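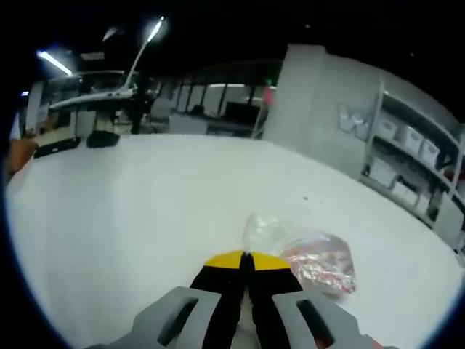
I finished *The House of Dravametti* by Maribeth Tan two nights ago, and I wanted to wait a little before writing, so that my opinion is not only the opinion of a tired person at one in the morning. It is a historical mystery, published by Erken in paperback. I read the paper book first and then listened to a part of it as audio, so I will write something on both.

I should say that English is my third language. When I call a sentence difficult, please keep this in mind.

## The story

The year is 1222. The town is Mernon, which you will not find on a map, but the author places it somewhere on a river between the mountains and the sea, and it has a bridge, a salt market and too many notaries. The Dravametti family lends money to everybody, including the bishop. When the oldest son is found dead in the salt store, the family doesn't call the magistrate. They send for Gilchrist, a Scottish clerk who copies contracts for them and who made the mistake of noticing that one contract was written twice, with different ink.

Gilchrist is a good character for this kind of book. He is not brave. He is slow with people and quick with paper, and he is a foreigner in the town, so other characters have to explain things to him and we can listen. I liked very much that he often misunderstands the local jokes. In chapter six he laughs at the wrong moment during a funeral meal and for several pages everyone believes he is the murderer. I know this feeling, except for the murder.

The first 100 pages are slow. There is a long part about how a loan was recorded, who had to be present, and what happened if a witness died before the payment. I enjoyed it, but my husband borrowed the book and gave it back at page 60. After this the story moves faster, and from the flood onward I did not want to put it down.

## What I liked less

The bishop. He comes in, he is greedy, he eats, he goes out. In a book where even the ferryman has two sides, I expected more from him.

There are also many names. The Dravametti have 14 living members in the family tree at the front, and four of them are called Pietro or something near to Pietro. I used a pencil and wrote small notes in the tree - "the one with the horse", "the one who lies" - and without this I would be lost before the middle.

The last thing is the letters. Some chapters end with a letter by Gilchrist to his sister, and the letters are in an older style, with long sentences where the verb comes late. Maybe a native reader goes through them easily. I read each one two times. They contain real clues, so you should not skip them, as I did with the first one and then had to go back.

## The ending, without spoilers

I guessed the person but I did not guess the reason. For me this is the best result in a mystery. The last conversation takes place on the bridge, very quietly, and Gilchrist has to decide whether to write down what he knows. The author gives him three pages for this decision and I think they are the best in the book.

One question stays open, the one about the second seal. I looked through the chapter again and I am quite sure that it was left open on purpose, for a next volume. The back cover says nothing about a series.

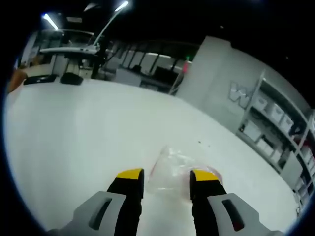 ## The audiobook

Flynn Rakena reads it. He has a calm voice and a clear pronunciation, and I could follow him at normal speed, also while cooking. He gives Gilchrist only a light accent, which I was thankful for. The old grandmother is a little too much like a witch, but you get used to her.

The problem is again the family tree. In the audio it is read aloud at the start, all of it, and it is impossible to remember. If you can, have the paper book next to you for the first nine chapters or so. The letters, on the other hand, are much easier to understand when he reads them, and I wish I had listened to them from the beginning.

## The paper edition

The print is of a good size and the margins are wide enough for notes. The map of Mernon is printed across two pages, and the salt store is exactly in the fold, so you have to press the book open quite hard to find the place where the body was. There is a short note from the author at the end about medieval contracts, with a reading list. I have already ordered one title from it through my library.

## Should you read it?

Yes, if you like mysteries where the clues are in documents and in what people don't say at the table. If you want sword fights, there is only one, and Gilchrist spends it under a cart. I give it 9 out of 10, and the missing point is for the bishop.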